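The Tyranny of the Pinch

My grandmother owned no measuring spoons. She owned a chipped teacup, a thumb, and a low opinion of anyone who asked how much. Her recipe for plum cake calls for flour "until it looks right," which it never has, in my kitchen, in 62 tries.

So this September I gave in and learned to weigh things.

Weighers are a cheerful people, a little like runners. They want you to join them and they want to tell you about their mornings. Bronisława Szulc, who teaches an evening baking class in Brurholm, starts each term by taking away the cups. Students hand them over at the door and get them back six weeks later, by which time most have lost interest.

"A cup of flour is a mood," she told me, tapping one on the counter. "Scoop it angry and you get more."

She had us all measure a cup of flour and then weigh what we had. Mine came out heaviest in the room. I had thought I was having a nice evening.

The case for grams is dull and hard to beat. There is less to wash. Honey goes straight from the jar into the bowl instead of spending the winter inside a tablespoon. Halving a recipe takes plain division, with no wondering what half of three-quarters of a cup might be. If you pour in too much, the number tells you right away, in a tone I find a bit smug.

The case against is my grandmother, and also vanilla. Most kitchen scales are happy with 60 grams of butter and hopeless with 2 grams of anything. You add a drop, nothing happens. You add another, still nothing. Then the display jumps and your custard smells like a candle shop.
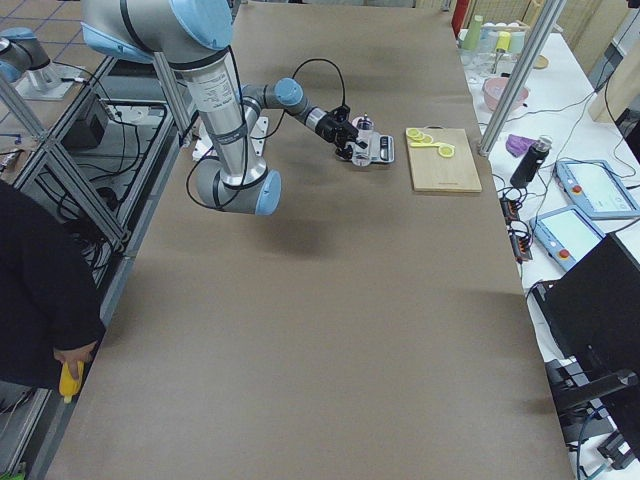 Home & Table Desk

Szulc's answer is to weigh the bottle. Set it on the scale, zero it, take it off and pour, then put it back and read how far below zero you've gone. On a cheap scale it's still a rough guess, but you'll know about the big mistakes.

I went home and weighed the teacup's worth of sugar, then the plums, then, for completeness, the thumb. The cake took an hour and came out flat and pleasant. My aunt had two slices and asked whether I'd gone by the recipe. I said I had, to the gram. She said that must be what was wrong with it.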